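## 7. Laying out the crockery cell after a cable change

Do this whenever a gripper lead or wrist cable has been off, even if you only had it off for a minute and put it back exactly as it was. Allow about 77 minutes, most of it spent looking for the short hex key.

1. Put both arms in hold and wait for the base rings to go green. Any other colour, go back to section 2.
2. Unroll the brown mat and smooth it flat. The arms will forgive a crease; the mug tree won't.
3. Set the toaster oven on the left with its door facing the middle of the mat. Leave it unplugged – Urko is a fine controller but has no views on toast.
4. Stand the plate rack at the back right, the mug tree at the front, and the pink bowl on its plate between the arms.
5. Run the slow pass, one arm at a time, then both. 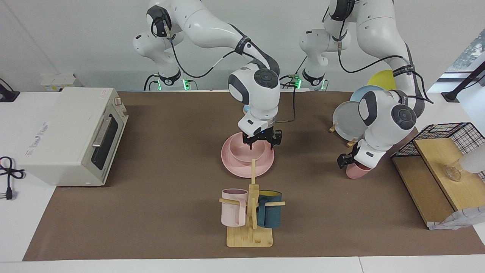
*Drarport Bench Robotics, Camodthorpe workshop – Arms & Grippers*

The right arm should come down over the bowl with its fingers at the rim. If it stops short, re-zero the wrist before you blame the bowl. The left arm gets the cup.

> **Note:** Check the cable along the upper links at full reach. It wants enough slack to bend and too little to lasso a mug.

> **Caution:** Keep your hands off the mat during the slow pass. Slow is a relative term.

6. Write the cycle count in the log (the right arm was on 3,214 at its January service) and initial it.
7. If error 2 comes up twice running, swap the Szűcs connector at the wrist. If it comes up again, ring Sreekumar Sundaram, preferably before lunch.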